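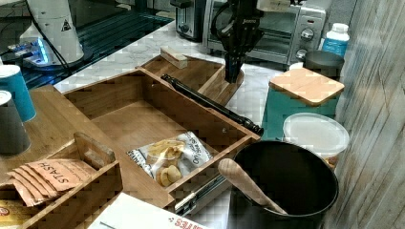

Search this site Go

The Empty Floors at Zerden Park Should Stay Offices

8/1/23 | By the Property Desk

Every few months someone proposes turning part of Zerden Park into apartments. The latest plan would convert 156,000 square feet in the two north buildings. I think it is a mistake, and I say that as someone who wants more housing in Drimumstead.

The buildings are the wrong shape. Their floors are deep, with elevators and restrooms in the middle, and the windows don't open. A unit carved out of that space would be long and dark. Plumbing would have to go to every one of them, through slabs that were never meant for it.

The vacancy number gets quoted a lot. It was 41 percent in January, and that is bad. Most of it came from one tenant, Nartey, giving up its lease. The smaller suites have held up. Firms that need 4000 square feet can't find much in town, and the owner still markets the north buildings by the full floor.
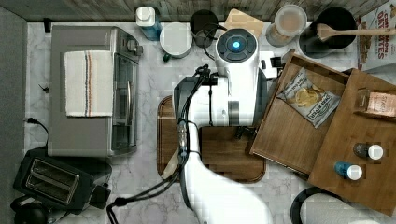 A kitchen counter seen from overhead.

Dondulari Yard did it differently. The owner there split the big floors, paid for the new walls and offered three-year terms. The suites are plain and the parking lot needs work, but they rent.

Parking is the other point. Zerden Park has around 1000 spaces, many of them unused. If the city wants homes on that land, it should let the owner build on the back lot, with proper windows and a street entrance. The zoning change would be the same size either way.

The council votes next month. It should send the plan back.

Share 12 Comments 7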